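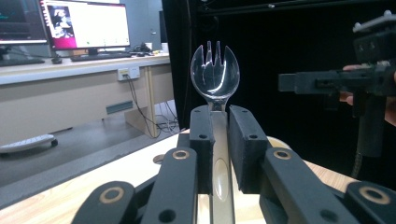 Worndale, 18 Mar 2021 – The research company Pusarell and the engineering institute Jinditz present today the first results of their joint project Alemneh, in which robots learn the handling of thin and transparent objects from human demonstrations. The demonstrations are made with hand-held grippers, one for each hand, so that the person performs the task directly and no robot is needed at this stage. A clear plastic spork, held upright between the two black fingers of one gripper while the second gripper points towards it from the side, is a typical object of the study. It is light and glossy, and its transparent surface gives strong white reflections, which makes it difficult for the usual methods of image recognition.

Many earlier methods first make a three-dimensional model of the object and after that they plan the grasp. With transparent plastic this model has often holes or wrong edges. The method of Alemneh does not calculate such a model. It learns the movement of the fingers directly from the camera images of the demonstration, together with the opening width of the gripper at each moment.

For the present study 800 demonstrations were recorded with 19 different objects, among them cutlery, cups and lids. The recordings were made in ordinary office and laboratory rooms, with desks, screens and cables in the background. The project team has decided for this on purpose – a method which is trained only in front of a clean wall fails easily when it comes into a real kitchen or canteen.

The learned movements were then transferred to a robot with 2 arms. In the tests the robot had to take an object with one arm, bring it into the upright position and hand it over to the other arm. The handover was successful with all opaque objects of the study and with most of the transparent ones. The remaining errors occurred mainly with very flexible handles, which bend when the second gripper touches them. The team is now working on softer finger surfaces and on a slower approach in the last part of the movement.

Alemneh has a duration of 8 months and ends in May. The recordings and a technical report will be made available to other research groups after the end of the project. Interested groups can register with the project office of Pusarell in Worndale.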